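サイト内検索 キーワードを入力 検索
当サイトではCookieを使用しています。閲覧を続けると使用に同意したものとみなします。

乾電池の引っ越し、やっと決着がつきました

最終更新日：2020年4月20日

前の記事で「引き出しの下の段は次回!」と書いたまま、ずいぶん放っておいてしまいました。すみません。やりましたよ、下の段。うちの店(Wadstead)の備品入れの中でもいちばん見たくない場所、乾電池ゾーンです。

何がそんなに嫌だったかというと、新しい電池と使い終わった電池が一緒に転がっていたんです。時計が止まる、引き出しを開ける、手に取ったのを入れてみる、動かない。次のを入れる、やっぱり動かない。これを何回やったことか。しかも動かなかった電池をまた同じ引き出しに戻していたのは誰かといえば、まあ、わたしです。だって手が覚えてるんだもの、あそこにポイッて。

去年の8月にも一度、ちゃんと整理しようとしたことがありました。そのときはふた付きの仕切りケースを買ってきて、単3はここ、単4はここ、ボタン電池はこっちの小さいところ、とラベルまで貼ったんです。テプラじゃなくて手書きだけど、けっこうかわいくできて満足してました。でも続いたのは3週間。ふたを開けて、仕切りを選んで、入れて、ふたを閉める。忙しいときにこれをやる人間ではなかった、わたしは。ケースはいま、ボタンと糸の入れ物になってます(そっちではすごく役に立ってます)。

で、今回は思いきって雑にしました。ふたなし、仕切りなし、箱は2つだけ。黄色っぽいのと青っぽいの。もうこれだけ!

箱はIlieで買いました。ほんとは白でそろえるつもりで行ったんですよ。棚がすっきり見えるし、と思って。でも店先で白を2つ並べて持ってみたら、どっちがどっちだか自分でも分からなくなる未来がはっきり見えまして。それで色違いにしました。持ち手の穴が開いてるのも気に入ってます。指を引っかけて棚からスッと出せるの、大事。あと角が丸いのもいい。前に使っていた金属のかごは角に何度も手をぶつけて、そのたびに変な声が出ていたので。

色の割り当てはしばらく悩みました。青が「新しい」で黄色が「おわり」なのか、その逆なのか。黄色は注意の色だから使用済みかなあ、でも黄色のほうが元気そうだから新品かなあ……と、箱を左右に並べたり入れ替えたりしながら、コーヒーが冷めるまで考えました。最終的に、黄色が新しいほう、青が使い終わったほうです。
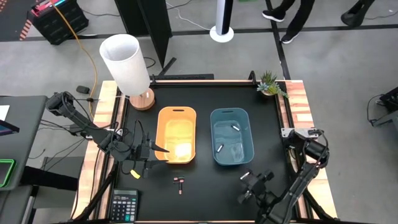
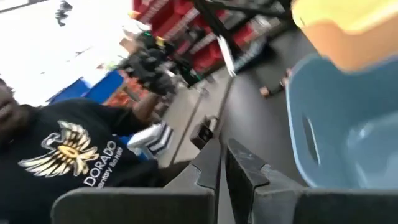 手前の単3はDURACELL。

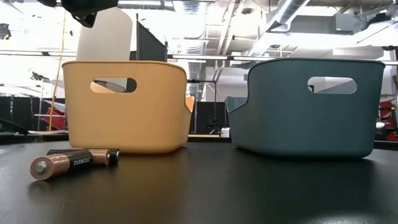
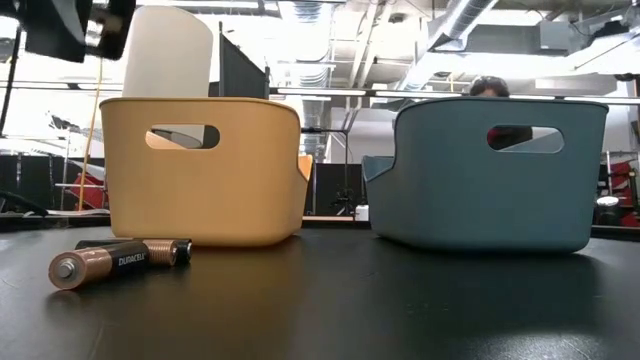
■ 仕分けのやりかた(というほどでもないけど)

黒い天板って、こういう作業にはいいですね。前は生成りのクロスを敷いた台でやっていたんですけど、細かいゴミがまぎれちゃって、ボタン電池なんか縁のところに潜り込むし、しょっちゅう探してました。黒いところに置くと銀色がよく目立ちます。そのかわりホコリもよく目立ちます。拭きました。

手順はこんな感じ。

まず引き出しの中身を全部出す。ちょっとずつ出して、ちょっとずつ分けるのはダメでした。途中でお客さんが来ると、戻ってきたときに「これは見たやつ? まだ見てないやつ?」となって最初からやり直しになります(やりました、2回)。

つぎに、電池じゃないものを抜く。これがまあ多い。輪ゴム、クリップ、何かのネジ、キャップのないペン、ペンのないキャップ。レシートも出てきたし、Droltunlowのスタンプカードなんて、あとひとつで満タンなのに期限が切れてました。くやしい。コーヒー1杯ぶん損した。

それからようやく電池です。パックから出していないものは迷わず黄色へ。裸で転がっていたものは、ひとつずつチェッカーに当てていきます。針が緑まで行ったら黄色の箱、行かなかったら青の箱。微妙なところで止まる子がいるんですよねえ。最初は「まだ時計ならいける」と黄色に入れていたんですが、それをやると結局また止まるので、途中から心を鬼にして青に入れました。リモコン用に残しておきたくなる気持ちは分かります。分かりますけど、うちにリモコンはひとつしかないんです。

全部でほとんど60本ありました。多いでしょう。わたしもびっくりした。そのうちちゃんと使えるのは12本。え、それだけ? と思って何本かは測り直したんですけど、変わりませんでした。ずっと「うちは電池がたくさんあるから買わなくて大丈夫」って言ってたの、あれは何だったのか。

液がにじんで白く粉を吹いているのもあったので、それは手袋をして別の袋に分けました。みなさんも引き出しの奥はたまに見てあげてください。あと、使い終わったのを捨てに出すときは端っこにテープを貼って絶縁するのを忘れずに。わたしはマスキングテープの余りを使おうとして、紙だし剥がれやすいよなあと思い直し、ビニールテープにしました。地味に時間がかかるので、ラジオをかけながらやるのがおすすめです。出す場所や出し方は地域で違うから、そこは役所のページを見てくださいね。

■ 置き場所のこと

箱は引き出しには戻しませんでした。引き出しにしまうと、上からものを入れたくなるから。いまはレジの後ろの棚、腰くらいの高さのところに並べて置いてあります。黄色が左、青が右。ふたがないので通りがかりに入れられるし、中も見えるし、青がいっぱいになってきたら「そろそろ出しに行くかあ」と思えます。

ただ、ひとつだけ困ったことが。ふたがないものって、みんな何か入れたくなるみたいで、さっき見たら黄色のほうに飴が入ってました。飴は電池じゃないです。わたしはもらって食べましたけど。

単3と単4を分けていないのもちょっと気になってはいます。黄色の中に小さい仕切りを立てようかな、と考えかけて、去年の8月のことを思い出してやめました。大きさなんて見れば分かる! しばらくこのままで行きます。

それから、今回いちばん時間を使ったのは電池じゃなくて、抜いたほうの「何かのネジ」でした。どこのネジなのか、店じゅうの椅子をひっくり返して見て回ったんですけど、どれもネジは足りてるんです。気持ち悪いから小瓶に入れて取ってあります。心当たりのある方(いるわけないか)。

次は包装紙とリボンの棚をやるつもりです。このブログ「Pakora日誌」を前から読んでくださっている方はご存じの、あの棚です。長さが足りないリボンを捨てられない問題、まだ解決していません。短いリボンのいい使い道があったら、コメント欄で教えてもらえるとすごくうれしいです!

新着記事をメールで受け取る メールアドレスを入力 登録する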